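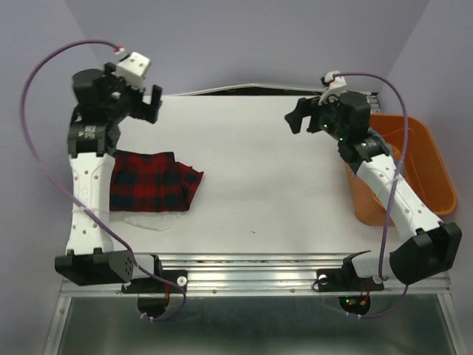
Page last changed: 20 Aug 2022

So, the Teltska two-arm folding kit. I've had mine since June and I'm still smitten! It took me two evenings to bolt together (19 cables and screws bags, all labelled, bless them) and the rail is lovely and stiff.
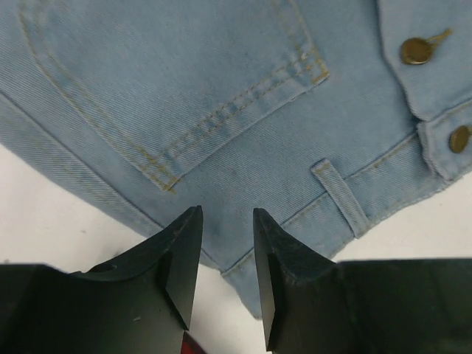

Setting up the arms was the fiddly bit. The Bepari software wants you to teach each fold by hand, and my first tries were dreadful, but it does get easier.
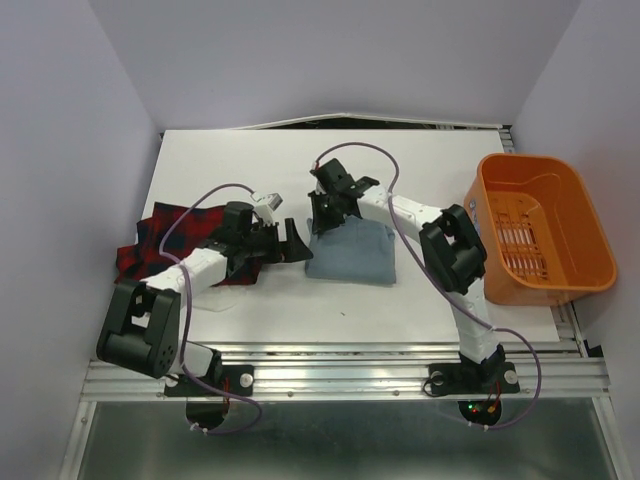

Price is the sticking point. I paid £292 for the Gerkgate upgrade on top of the kit, which stung a bit. Shirts are what I'd buy it for, mind you – that dusty-blue one folded in the middle of the table is just how I like mine, a bit rumpled at the edges but fine for a drawer. Cutville's rival kit is cheaper, though I found it noisier.

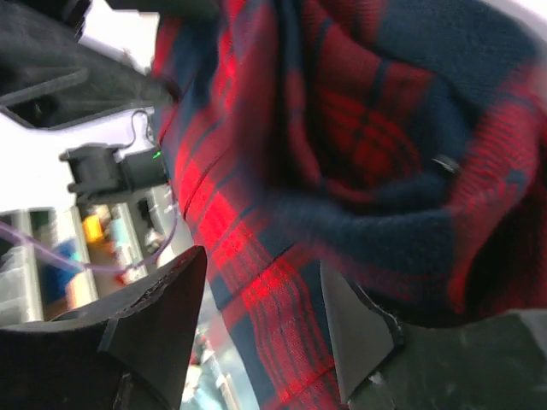 Both fingers on the red and navy plaid.

Four stars from me, and I'd like a longer power lead please!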